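3 min read

I caught the owner of Pudimby, the little pudding shop in Gultbridge, just after closing, and she put a spoon in my hand before I'd even sat down. (Coconut. I had two!)

She started in 2003 with one oven and her grandmother's flan recipe. "I burned the caramel six times that first morning," she told me. "The whole street smelled like a campfire."

These days she sells more than 252 puddings in a good week, and October is her craziest month. I asked what she'd change about the early years and she laughed at me. "The rent! And I'd have bought a bigger fridge."

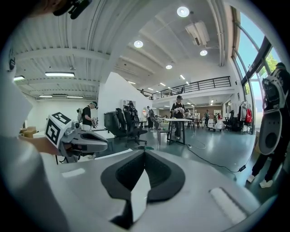
Hands at work over a light-grey tabletop.

We got onto sugar, which she has strong feelings about. "People pull it off the stove too early. They get scared. Wait until it's the color of an old penny."

She still won't write the recipe down, not even for her sister, who has asked every Christmas. "She can come and stand next to me and watch," she said, and went off to find me another spoon.

Contact | © Pudimby | Back to top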